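Search stories, authors, issues Search

Lunch for Skirndale

Aurélien Lacroix

The bus to Skirndale left at ten past six in the morning, and Roussel had decided to take her own food. The canteen up there charged what it liked. She had worked two seasons at the reservoir and knew the soup.

Her brother Kodar sat at the kitchen table with his boots on and watched her go through the drawers.

"What are you looking for?"

"Bags."

"We have bags."

"We have one bag," she said, and held it up. It was the clear kind with a blue zipper. It had been used before, for screws, and then washed and hung over the tap, and a little of the blue had come away from the plastic at one corner.

He took it from her and ran his thumb and finger along the strip. It closed most of the way. He opened it and did it again.

"It sticks at the end," he said.

"It always stuck at the end."

The money was in a coffee tin on the shelf. There had been 460 in it when their mother went into the hospital in April, and now there was 100, and Roussel was taking 20 for the bus and the first few days. She had told him this the night before and he had nodded. In the morning he counted it anyway, and she let him.

"You could ask Wosudex to send you the fare," he said. "They sent it to the others."

"They took it out of the others' pay."

"All the same."

She put the 20 in her coat. The coat was their mother's. It had deep pockets with holes in them, and she had sewn up the left one on Sunday evenings when there was nothing else to do, and had never gotten to the right one.

Food was a question of what would keep. Bread would not fit in the bag with anything else, so the bread went in a dish towel. There was half an onion, which she left for him. There were eggs, but he had the night shift all week and would want them. She stood with the cupboard open for longer than she needed to.

"Take fruit," Kodar said.

"It bruises."

"So it bruises. You eat it bruised."

He got up and went out the back in his boots, across the yard to the neighbor's wall, where the old man at number 82 left things he did not want. Sometimes it was newspapers. When Kodar came in again he had his hands full and had to shut the door with his shoulder. He put down a yellow pear, an orange and a small eggplant.

Roussel looked at the eggplant.

"What am I going to do with that?"

"There's a stove in the bunkhouse. You said there was."

"There's one ring. There are 20 women and one ring."

"Then get up early," he said.

She laughed, which she had not planned on doing. Their mother used to fry eggplant in slices, with the windows open in any weather, and complain the whole time about how much oil it took. Neither of them had made it since. Roussel was not sure she knew how. You salted it first, or you salted it after.

"You salt it first," Kodar said.

"I know."

She held the mouth of the bag open and he put the things in. The pear went easily. The eggplant had to go in at a slant. When he tried the orange the plastic rode up and the pear came out again and rolled against the salt jar, and he said a word he would not have said in front of their mother. They took everything out and laid the bag flat and started over. It was twenty to six by then.

"You hold that end," she said. "Pull it straight."

He pulled. She pinched the other end and they stood facing each other across the table with the blue strip stretched between them, two grown people and one sandwich bag.

"Don't pull so hard. You'll rip it."

"I'm not pulling. You're pulling."
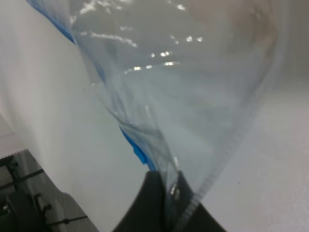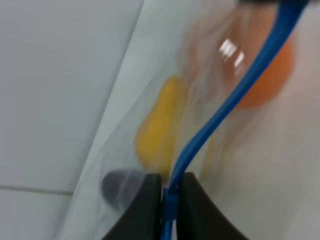
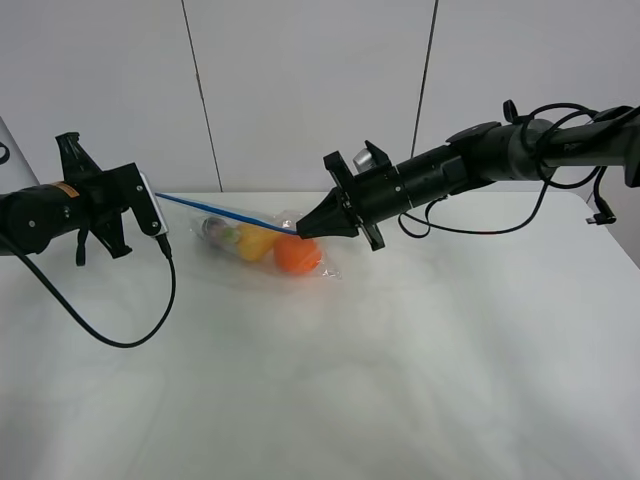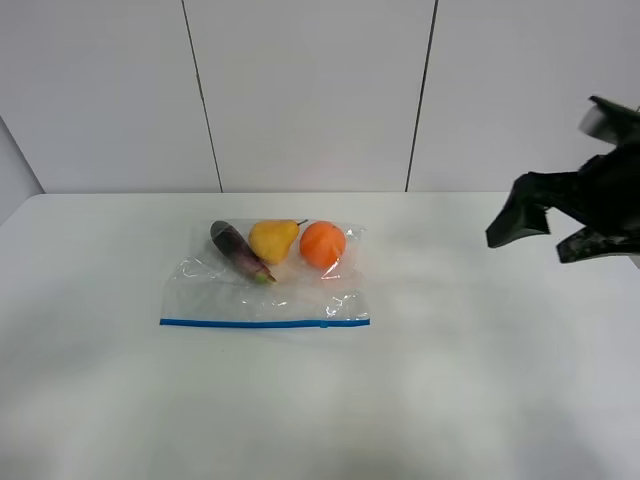

The zip-top bag, with its blue zipper.

It stuck at the end, the way it always did. He folded the corner over and told her to keep it upright. She put it in the left pocket of the coat, the sewn one, where it made a lump that anyone could see.

At the door he asked if she had the address of the ward, and she said she had it. He asked if she would write. She said the post went down from Skirndale whenever the truck did – he should not worry if it took a while.

"Salt it first," he said.

She walked down to the stop. The bus was already there with its lights on and the driver was outside, smoking, in no hurry at all.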